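Print this item | E-mail this item

Drullow Harbor Expansion Reaches Members Next Week

By Maribel Villanueva
13th June

The second map expansion for Nilcombe is back from the printer and will start going out to members who ordered through the club. It is called Drullow Harbor, and it adds a double-sided board, a new deck of cargo cards and a short rule sheet. You need the base game to play it. You do not need the first expansion, although the two can be combined if you have a long evening free.

For anyone who has not played, Nilcombe is a game of river freight for two to five players. Each player runs a small fleet of barges, buys goods upstream and tries to get them down to the coast before the water level drops. The base board is one long river with a few side channels. Most games are decided at the locks, where a well-placed barge can hold everyone else up for a full round.

Drullow Harbor starts where that river ends. The first side of the board shows the harbor in summer, with open water in the middle and docks on three sides. Barges can move in any direction there, so blocking is much harder than on the river. To make up for that, dock space is limited, and players bid for it at the start of each round. Bids are paid whether you win or lose. New players tend to overspend in the first two rounds and then sit out the bidding until they have sold something.

The other side is the same harbor in February. Ice tokens are placed on the open water before play begins, and more are added as the game goes on. A barge can push through one ice token per turn by giving up a cargo slot until it docks. This side plays faster and is a good deal meaner. We would suggest two games on the summer side before trying it.
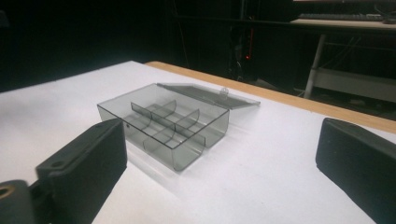

The cargo deck replaces the one in the base game completely, so do not shuffle them together. Salt and timber work as before. Glass is new. It sells for more than anything else on the board, but you lose it if your barge is bumped by another player. Mail is also new and takes up no space, though it must be delivered within three rounds or you pay a fine.

Ostell, the designer, has also rewritten the rule for shared docks, which caused so many arguments in the base game. Under the new wording, the player who arrived first unloads first, and the second player waits until the following turn. The fee goes to the bank and no longer to the first player. This change applies to the base board as well, and the club will use it in league games from now on.

Two points came up in our test sessions that the rule sheet does not make clear. First, an ice token removed from the board goes back to the supply and can be placed again. Second, a losing bid may not be paid with cargo. Kettunen, who publish the game, have confirmed both and will add them to the rules file on their website.

The print run is 2251 copies, and 99 of those were set aside for club orders. All of ours are spoken for. If you missed out, shops should have it by the end of the month, and Kettunen say they will print again if it sells through.

The summer league will be played on the new board. League membership has passed 400 players, so the first round will again be split into regional groups. Tables will be of four wherever possible, with tables of three where the numbers do not work out. The February side will be used only in the final.

The highest score in testing on the summer side was 366, in a four-player game where two people fought over the east docks and left the glass trade to somebody else. Scores in the low 200s are more usual. Please send in yours with the number of players and the side of the board used, and we will print a table of them in the next issue.

Print this item | E-mail this item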